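Retail Skills, Unit 9: Gift Bags, Hampers and Small Presents
Handout for the practical sessions, October 2018
Notes by Maximiliano Barroso

Read before you come. Bring it with you, spare copies are in the tray by the door but they run out.

What the unit covers

Filling a bag so it looks full and stays upright. Tissue. Sweets and snacks as fillers. Handles, tags, closing. Boxes and hampers are in the second half of the unit, separate handout, don't ask me about cellophane yet.

Assessment is one bag, filled from a brief, plus a short written note saying why you chose what you chose. 80 marks for the bag, the rest for the note. Brief handed out on the day. No swapping briefs.

1. Picking the bag

Go by the tallest thing you want to put in. Stand it next to the bag. If it comes above the rim by more than a third of its own height, bigger bag. If it vanishes completely, smaller bag or a lot more padding.

Paper bags: check the bottom first. Open it right out with your fist and push into all four corners. Most bags that fall over were never opened properly. Crease the base folds the wrong way and then back again, takes two seconds.

Cord handles: look inside at where they are knotted or glued. A loose knot goes in the bin pile. Ribbon handles slip more, tug both sides before you use them.

Pattern. Keep it to the occasion but don't be too strict. Bunting and dots will do for nearly anything, birthdays, leaving dos, school fairs, thank-yous. Bags with food printed on them are for food presents, customers notice if there's a candle inside. One shop in Prostley sold us a whole box of cake-print bags for a christening order and we had to send half back.

2. Weight at the bottom

Heavy things first. Jars, tins, mugs, soap. Then a flat pad of tissue or shredded paper, then the light stuff. If there is nothing heavy in the order, use a piece of card cut to the base. Cut it 2 or 3 mm short on each side or it'll bow.

Jars never go glass to glass. One sheet round each, twist at the top.

Demyd Skoryk (hampers, Jarnby store) will bring in some that went wrong in the post. Have a look at the corners, that's where you see it.

3. Tissue

Everybody uses too much or irons it flat. Want it crumpled but not screwed into a ball. Method:

Lay one sheet out flat.
Pinch the middle and lift, let the corners hang.
Shake once.
Turn over so the corners point up, push the pinched part down into the bag.
Second sheet the same, next to it.

Corners should come out above the rim. White goes with anything. Coloured tissue can rub off when damp so keep it away from pale wool, pale ribbon, and anything unwrapped.

In a small bag two sheets is plenty. Three if the contents are short. Put your tissue in before the top layer of sweets and tuck them into it, then they sit up and the customer can read what they are. If you put it on top of everything you've hidden the present.

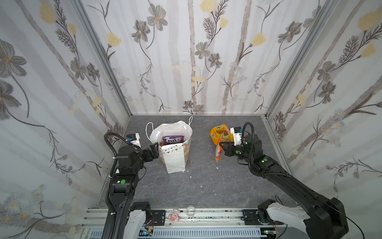 4. Sweets and snack packets as fillers

Cheap, light, bright, good at filling gaps. Rules are short.

Name outwards. Top edge of the packet showing over the tissue.
Mix the colours. Two packets of the same colour side by side read as one lump.
Strongest colour at the front, or slightly off to one side.
Don't fold a packet in half to make it fit, it springs back later and shoves the tissue out.
Crisps and anything puffed go in last, upright, nothing leaning on them.
Chocolate not in the window display in summer. We say this every year.

Hold packets by the top seal and lower them in. Grabbing them by the middle crushes biscuits and leaves you no room to get your hand back out. Let go when the bottom edge touches the tissue, then ease it down with one finger.

Dates. Check every packet. Write the earliest one on the order slip. Anything with less than a month to run goes back on the shelf for ordinary sale, not in a gift.

Allergies. Leave the ingredients panel readable on at least one side of everything edible. If you split a multipack, the single packets may not have the full list on, so copy it on to the card. This one loses people marks every time, the bag looks lovley and there's no list.

5. Handles and closing

Handles up and together before the last packet goes in. If you leave it till the end you end up digging them out from under the tissue and wrecking it.

Closing is optional. Order form has a box for it. If ticked, one short ribbon through both handles, loose bow, tag on the left loop. Never staple a paper bag with food in it.

Tag wording exactly as the customer wrote it, including their spelling.

6. Quick check before it leaves the bench

Stands on its own? Push the side lightly.
Lift by the handles, hold, put down. Has anything shifted?
Look from the front at standing height, not bending over.
Price stickers off. All of them. Look underneath too.
Slip filled in, stock code on, your initials.

Stock codes for the session: small bags 207, plain white tissue 3897. Everything else is on the shelf labels. The Dmytriv order sheets have the old codes on, ignore those and use these.

7. Common faults from last March's group

Bag leaning, because base not opened. Commonest by a long way.
Everything the same height. Prop something up with a scrunch of tissue behind it.
Back of the bag left empty. Fine on a shelf against a wall, no good on a table.
Packets upside down. Sounds daft, happens a lot, mostly when people are rushing the last five minutes.
Tissue torn on rings or watches. Take them off.
Written note just lists the contents. I can see the contents. Tell me who it is for and why that bag.

8. For next time

Fill one bag at home from whatever is in the cupboard. Any bag. Needn't be new. Bring it in filled, carried however you normaly travel, and we'll see what's moved on the way.

Read the Cleltus sheet on ribbon widths, both sides.

Scissors: bring your own if you're left-handed, the room only has right-handed pairs.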